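Speaker notes: What a School Remembers
Talk for the Gevness alumni evening, Vamthorpe hall, August

Slide 1. Welcome. Wait until people at the back are sitting. Say thanks to the school for the room.

I taught writing at Gevness for 17 years. Tonight I want to speak about letters that former students send to their old school, and what we can do with them.

Slide 2. We have 202 letters in the archive. The oldest ones are in pencil. Many begin with the same words, "You will not remember me." Pause here. Read the letter from the girl who became a nurse, only the first paragraph, it is long.

Slide 3. The reading project. Students of the last year choose one letter and write an answer. They have 30 minutes for the first draft and they may not use the phone. Some answers were very short. I liked the short ones very much.

Slide 4. Money. The Forsyth fund gave us 3100 dollars for scanning and for good boxes. Say clearly that this is already spent. If someone asks about the Tasix building, I don't know the plan, please ask the office.

Slide 5. How to help. Write to the school, by hand if you can. Put the year you finished on the envelope.

Questions until 8:30.

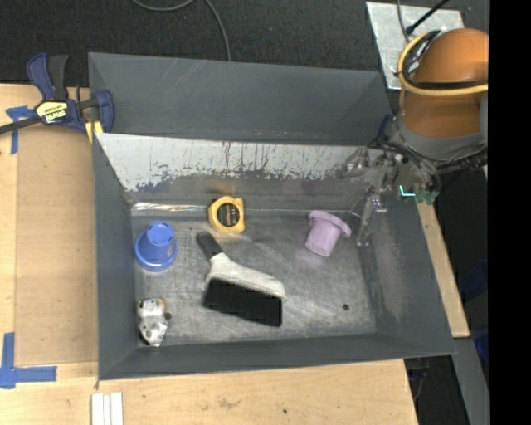
2 min read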